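Drift in hand-held gripper demos, table texture or calibration?

jraein
We recorded 153 demos with the Flavel grippers in May and 44 of them lost tracking before the first grasp. I blame the table.

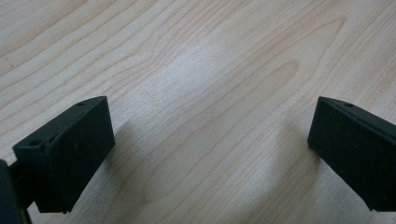 Feature matching wants corners. Long curved grain gives you edges that look alike all the way along, and the glare patch near the top probably moves when the gripper does.

parisa_t
Disagree. We use a plain table too and lost 2. Check your calibration first.

jraein
Redid it, same result.
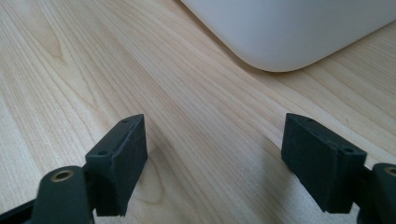 Tracking held on this run. I think one fixed item in view is enough, even just the rounded corner of the white thing at upper right.

challiday
One run proves nothing. Do 9 with it and 9 without, then post both.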